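Wusgate Rooms: wallpaper, slats and corners FAQ

Quick answers to what we get asked most. Prices are on the price page, not here. Last tidied up in March.

Do I have to pick one finish for the whole room?
No. Most people don't. Paper on one wall, slats on the next is our usual order.

Which papers go with the grey slats?
Anything with a bit of green or grey in it. Altoreo (leafy, small red flowers) is the one we sell most of. Putell is plainer, stripes, goes with everything, a bit dull if you ask Muthu.

How wide are the slat panels?
600 mm. Can be cut down. Cut edge goes into the corner so you don't see it.

Slats up and down or across?
Either. Across makes a narrow room feel wider. Up and down if the ceiling is low. Tell us when you order as we can't swap once they're cut.

Who does the fitting?
Muthu Unnithan and whoever is free that day. You can fit it yourself, lots do. Instructions are in the box with the panels.

Paper first or slats first?
Paper first. Always. Let it dry overnight, then slats up to the edge of it. Other way round and you'll be picking paste out of the grooves for a week.

My walls aren't square. Problem?
Whose are. Run the paper a few mm past the corner and the slats will hide the extra. If the gap is bigger than 6 mm ring us before you start, you'll want a trim strip.

How many samples can I have?
Up to 6, posted free. Order by code. Altoreo is 147, the grey slats are 1427. Please dont send the sample boards back, we've got nowhere to put them.

Can I wipe the paper down?
Lightly. Damp cloth, no scrubbing, no bleach. Scuffs low down come up with a soft rubber if you catch them early. Old ones probably won't shift.

And the slats?
Soft brush along the groove, top to bottom. Hoover with the brush end works too.

What does a papered wall look like next to the slats?
Leafy paper on the left, grey slats running across to the right of it. Branches on the slant, little rust-red flowers and berries dotted through. Marks do show on a pale background, so think twice for a hallway. 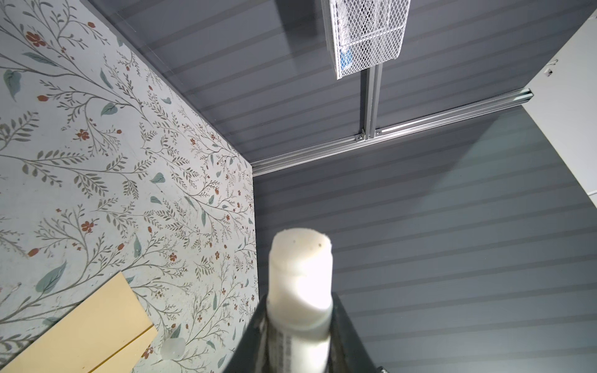 Do you deliver to Abou Zeid House?
Yes, but only to the ground floor. The lift is too short for full length panels. Bring a freind.

Can I return leftover rolls?
Unopened, yes, with the reciept. Keep one back though, for repairs. Batches vary and we can't promise a match later on.

Question not on the list? Ring before 4pm or use the form.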